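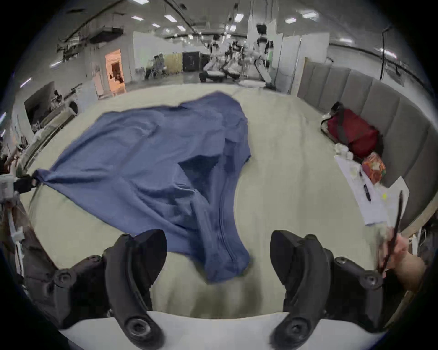

2. Scope of the report

This report sets out a code of practice for recording cloth-handling work with hand-held grippers. It was prepared as the final project of the Shared Workspaces module at Singhal College, with practical work carried out in the Mellach hall. The group consisted of students in their second year, none of whom had used the tools before October.

The hall rules in force when the project began were the Clarkis Workshop Rules, a short set written for bench tools. They cover eye protection, cable routing and the lending of equipment. They say very little about soft items such as shirts, towels and bedding, and nothing about a task in which one person works with a gripper in each hand while another keeps the written record. The aim of the project was to fill that gap with rules that a new student could read in a few minutes and follow without help.

Powered robots are outside the scope. The humanoid machines in the hall have their own rules, which the group neither tested nor changed.

3. Method

The group drafted 20 rules from the existing document and from its own trial sessions. Each rule was then applied over 112 recorded attempts at handling a garment on a padded surface. After each session the operator and the note keeper filled out the same form separately, stating which rules they had been able to follow, which they had forgotten and which had slowed the work. Rules that both people marked as unclear were rewritten. Rules that no one could check by looking were removed. The final code has 12 rules, grouped under three headings.

4. The code of practice

4.1 Work surface

Keep the area between the two grippers free of everything except the garment. Notes, pens and personal items belong to one side, outside the reach of the cloth when it is spread out. Bags should be left off the surface altogether – this was the rule most often broken during the trials, and the forms show that students tended to treat the surface as a shelf once a session was under way.

Paper records may stay on the surface if there is no table within reach of the note keeper. Spare pens should be capped.

4.2 Handling

Take hold of a corner or an edge first, and confirm that it is held before moving the second gripper. Pull the fabric only until the line between the two grips is straight. 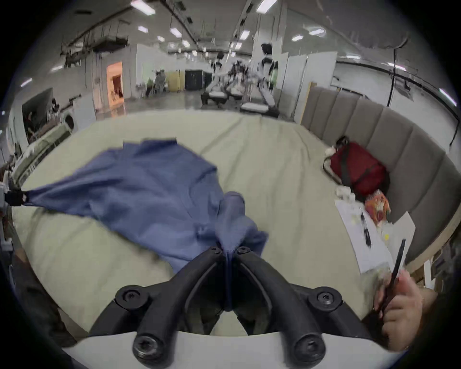
Cloth that has gathered into a thick bunch should be let go and taken up again, as a grip on several layers cannot be judged reliably by the operator or by anyone reading the record later. The first draft allowed the operator to shake the bunch loose. Both of the students who tried this objected to it on their forms, and the wording was changed.

No one other than the operator should touch the garment during an attempt. If the note keeper needs to reach across, the operator stops, opens both grippers and says so aloud.

4.3 Records

The note keeper writes down the start of each attempt, the type of garment and the reason for any stop. Failed attempts are kept and marked as failed. People working elsewhere in the hall must be told before recording begins, and the operator should choose a position that shows as few of them as possible. Where this cannot be done, the recording is held back until the people concerned have agreed to its use.

5. Findings

The handling rules were followed more steadily than the surface rules. The group believes this is due to the wording: a rule about grip is read at the moment it is needed, while a rule about bags has to be remembered before work starts. A short checklist at the entrance to the work area was suggested but was not tested.

Two rules remain under dispute. The first is the limit on the length of a session, where the operators asked for shorter periods than the note keepers did. The second is whether a pen in the hand of the note keeper should be allowed over the surface during an attempt. The present code permits it on the note keeper's own side only.

6. Further work

The code should be tried with heavier items, and by a group that had no part in writing it. Students on the Endport campus have asked for a copy and will report their changes at the end of the next term.

Related reports
Labeling and storage of shared hand tools
Endport campus: first-year workshop induction
Clarkis Workshop Rules, student comments
Cable routing in open work areas
Consent forms for recorded coursework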